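Jan 24, 2026. Two-compartment bin, wear check
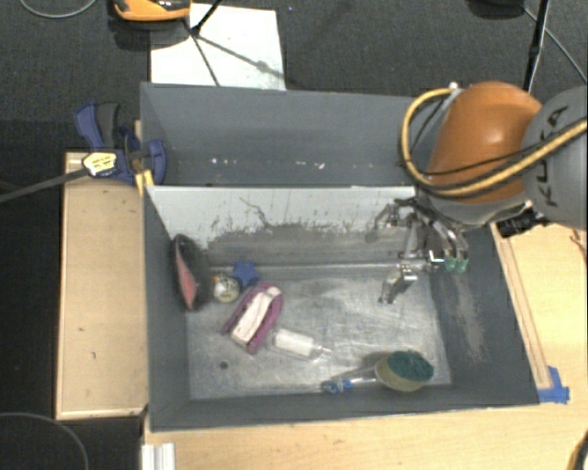
Bin with divider, front compartment in use, rear clear.

Divider: smudging in a wide band across the lower part, dark material showing in flecks along the top of the band. One crooked diagonal scratch, middle-left. Rear walls smooth, grey paint chipped in a broken row near the lower edge. Right front wall has a long brownish scuff. Floor: faint scratches only, plus a small dark spot lower left, cause unknown.

Touch up the rear chips. Leave the divider until Radosław Żak has priced a replacement panel from Stalten. Star, ball and dish scrubber stay in the set. Next check at 1,047 cycles.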